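Keeping a Wooden Table Nice (Without Losing Your Mind)

Posted 21 October 2019 by Tracey Gosling

I've had three wooden tables in my life and ruined the first two, so I feel fairly well qualified to write this page! The first went to the tip with a big cloudy patch in the middle from a casserole dish. The second got a coat of varnish in our old flat in Nernby, with the windows shut, in August, and it stayed tacky until Christmas. The one we have now is still going strong and these are the things I do to it.

White rings

Don't panic and don't scrub. Lay a clean cotton tea towel over the mark and run a warm iron (no steam!) over it for a few seconds, then lift and look. Keep going in short bursts. My neighbour Dougal swears by mayonnaise left on overnight, and it did work on his sideboard, but the room smelt of sandwiches.

Crumbs in the join

If your table has a leaf, you'll know the crack I mean. A wooden cocktail stick gets the worst out, then the hoover with the little brush on. Never a knife. I've got a lovely scratch from that.

Oiling

Ours is an oiled top, so it gets a thin coat twice a year. Wipe it on with an old T-shirt, leave it for 20 minutes, then wipe off every bit you can. If it feels sticky the next day you left too much on. Spread the oily rags out flat outdoors to dry before you bin them, as they can heat up and catch fire if they're left in a heap.

Covering it up for messy jobs

Gluing, painting, mending, anything with small screws: put a board down first. A plain flat one is best, and pale if you can get it, so you can find the bits you drop. I like mine big enough to cover most of the table, with a wipe underneath beforehand in case there's grit to scratch the top. Newspaper is all right for shoe polish but the print comes off if it gets damp (ask me how I know).
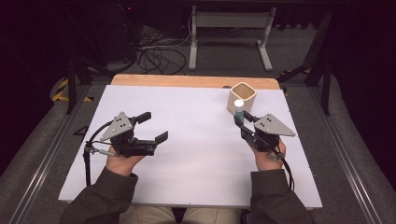 Scratches

For light ones, rub a walnut along the scratch, then buff with your thumb. Deeper ones want a wax stick in a shade slightly darker than the wood. I bought one too pale and had to dig it all out again with a bit of old bank card.

Wobbly legs

Turn the table over onto a blanket and tighten everything before you start folding up beer mats. Ours had one bolt that had worked itself nearly out, and it took 16 turns to get it snug again. If it still rocks, try it somewhere else in the room, it may well be your floor.

Next time I'll do chairs, including the squeaky one.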